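Birkano Skincare Circle
Minutes of the August meeting
Last updated: August

The meeting opened a few minutes after seven, once the chairs had been pulled into something like a ring and everyone had a cup of tea. The chair welcomed the members, with a special hello to the five who were with us for the first time, and reminded everybody that samples go back on the tray with their lids on, please!

The July minutes were read and agreed, with one small fix. The Dorkero night balm was written down as unscented, and it does have a light rose smell, which several members had noticed and one rather disliked.

Hand cream trial
Most of the evening went to the hand cream trial, as expected. Members had been using the Irnalard cream for 20 days, morning and night, and had kept their little diaries very faithfully (thank you, it makes the secretary's job so much nicer). The general feeling was that it sinks in nicely and leaves no greasy marks on phones or door handles. Two members with very dry knuckles said they still needed a heavier cream at bedtime, and one gardener in the group felt it wore off after the first hand wash. It was agreed to write this up for the newsletter as it stands, grumbles included.

There followed a long and friendly talk about whether a hand cream ought to smell of anything at all. No vote was taken, and it was felt that none was needed. 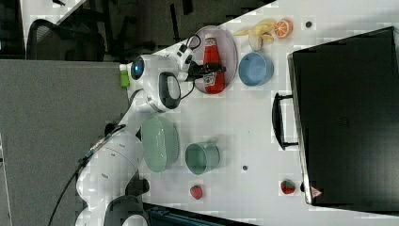

The discussion then moved on to the Kiani face wash, which is next on our list. The members who have tried it already said it foams less than they expected — one had used twice as much as she should for the first week — and that a small squeeze is plenty. Anyone with sensitive skin was asked to try a dab on the inside of the arm first and wait a day before using it on the face. The trial will start once the bottles have been handed out, and diary sheets will come with them.

Money
The circle has $425 in the account. The Kiani order will come to $137, and this was approved by a show of hands with no one against. A member asked if we might buy travel sizes next time so that more people could join in, and the secretary will write to the shop and find out whether they still carry them.

Newsletter
The newsletter is nearly done, apart from the page on sunscreen, which has grown a good deal longer than planned. Members felt it should be kept whole, and the recipe for the oatmeal soak can wait until next month.

Any other business
The blue cardigan left behind in July is still on the hook by the door. One member offered to bring a few lip balms to compare at the next meeting, and this was taken up very warmly.

The meeting closed at 8:45, although a good many of us stayed on talking and helped with the cups.

3 comments | 11 shares

Contact the secretary | © Birkano Skincare Circle | Back to top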